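May, 6:40 a.m.

Came in early to finish the Brivex cell before the Bernthorpe people want the compute back. The overnight job stopped at episode 941 with a joint limit fault on axis 4. Same fault as last week, same episode range. The physical arm is fine. The simulated one is being handed a calibration file that predates the new wrist.

Pulled the wrist offset from the Henare log and compared. 19 mm short in Z. Corrected the file, cleared the cached kinematics, restarted the scene server and reloaded the kitchen with the island and microwave.

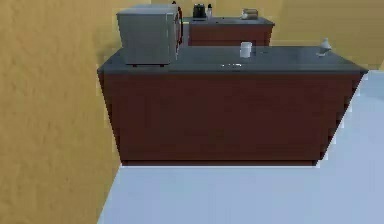
Does the wrist offset have to be re-entered after every restart? Only if the cell config is locked when the server goes down. Otherwise it writes through and stays put.

Ran 300 short moves at low speed with the new file. No faults. Gripper force was still set to the old default, so I dropped it to 87 percent and saved that under the Priltham profile. The old profile stays on disk until the arm has gone a full night.

Then the cluttered layout. Contact solver slowed down as expected - thin parts and flat cloth are always the expensive ones. Raised the substeps and left the friction values alone. 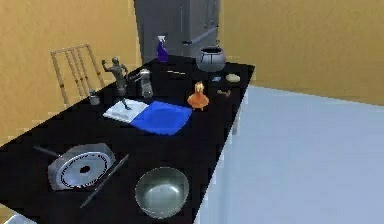

Black table, cluttered layout, with pan, mixing bowl and blue towel.

Still open: the axis 4 soft limit is tighter in the sim than on the controller. Will match them tomorrow. Also need to grease the real axis 2 and write down the backlash reading before I forget it again. Night job queued for 9 p.m.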